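Visit to the Flisden open day, October

Storkine opened its Flisden building to the public for one afternoon in October, and I went along with one question. I wanted to know whether a machine could tidy a bedroom or restock a shop shelf yet. Entry was free and 300 places had been set aside. By two o'clock the car park was full.

The tour began in the shop-floor hall. A wheeled unit called Messina was moving tins from a trolley to a shelf. It was steady and slow. Our guide said it had placed 1,000 tins that month without a person stepping in, though all of them were the same size. Mixed stock is still done by hand. When a visitor asked about bags of crisps, the guide said soft packets were a different problem and we would get to them upstairs.

Upstairs is the household room. The work there is small: pick something up, put it in a drawer, close the drawer. Varnomix, who write the control software, keep a log of every try. The wall chart gave 3,220 tries at drawer jobs since spring, and 161 of those were marked as finished with no help at all. I thought it was fair of them to put that up where visitors could read it.

Gripper, snack bag and open lower drawer: 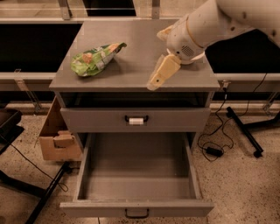
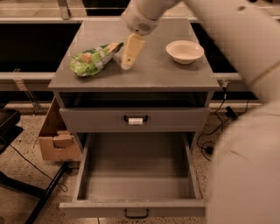 I asked what goes wrong most often. The answer was the grip. A bag folds differently each time it is touched, and a hold that worked in the morning may fail after lunch. Drawers are easier, provided the handle is where the software expects it.

There was tea afterwards in the canteen, and a short talk on costs which I left before the end to catch my bus. On what I saw, shelf work with identical goods is close to being useful. Bedrooms will take longer. Storkine plan to open again in spring, and booking will be through the Flisden library desk.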